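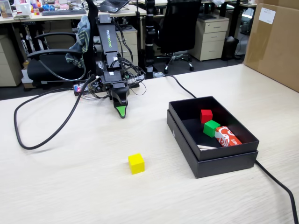

Figure 4. Yellow cube out on the table, red and green cubes in the box tray.

Section 3: Setting up the table and packing away

Welcome to the good part! You've read the parts list, you've cleared a bit of room, and now the Nokard blocks can come out and go to work. Set aside 15 minutes the first time. After that you'll have it ready before the kettle boils.

3.1 Before you start

You will need a flat table, the black box and the coloured cubes. A pale tabletop is lovely for this, as the red, green and yellow really sing against it, but use whatever table you have.

Note: If you bought the Allton travel edition, the box opens differently. Go to Section 5, then come back to step 3 below.

3.2 Setting up

1. Wipe the table with a barely damp cloth and dry it straight away.
2. Take off the lid and put it somewhere you'll find it again.
3. Stand the box to one side of the table, open side up, with some clear space in front of you.
4. Check that the tray is seated evenly in the base. Press gently at the corners, never in the middle.
5. Put the red and green cubes in the tray, towards the back.
6. Place the yellow cube on the table by itself, well away from the box. We call this the starter cube, and it's the one everybody wants to move first.
7. If you're using a small packet as the odd one out (a snack packet works a treat), lay it on its side next to the cubes. It can sit on an angle.

Caution: The box is cardboard. Keep drinks on another table, and don't load the tray with more than 800 grams.

Caution: Cables on the table should lie flat and clear of your elbows.

3.3 Looking after your tabletop 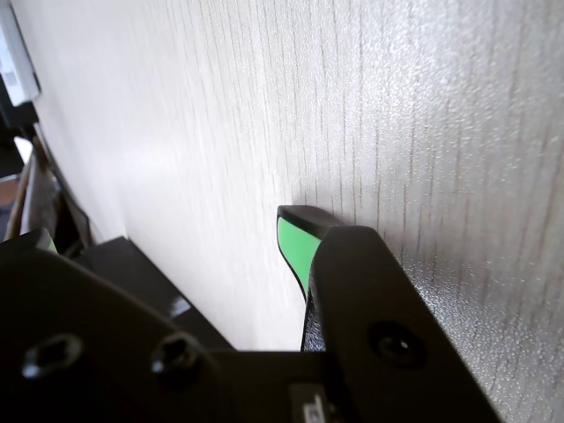
By Kwabena Osei
Skistarico Guides | Updated Saturday, July 9, 2022

I love a table with a bit of grain in it, and this section got longer in April because so many of you wrote in about yours. Thank you – keep the letters coming!

1. Run your palm along the grain before each session. Crumbs and grit are easier to feel than to see, especially where the light bounces off a shiny finish.
2. Brush any grit off with a soft cloth, working with the grain.
3. Lift the cubes when you move them. Dragging is fine on felt, less so on a painted or coated surface.
4. For scuffs, try a dry cloth first. Then try warm water with one drop of dish soap.

Note: The Ofori felt mat (sold separately) covers the whole play area and rolls up small enough to store beside the box.

3.4 Packing away

1. Return the starter cube to the tray with the others.
2. Take out any packet or loose slip of paper and check the corners.
3. Fit the lid squarely, and store the box flat in a dry cupboard.

If the lid won't close, a cube is probably standing on top of something. Go back to step 2.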